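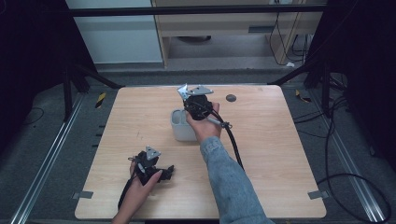

4. Recording a set with the hand-held grippers
August – Dunari docs

1. Hold one gripper in each hand, cables trailing off the table.
2. Start the Gumov logger and wait 2 seconds.
3. Pick up the cup, set it down, let go.
4. Stop at 60 takes and rest your hands.

Caution: do not pull on the cable connector.

Note: our policy trained on over 2000 takes – shorter sets gave jerky grasps.

3 shares
2 comments

Surkitz: Does step 2 apply to left-hand-only sets?
Gilbert: Yes, same wait.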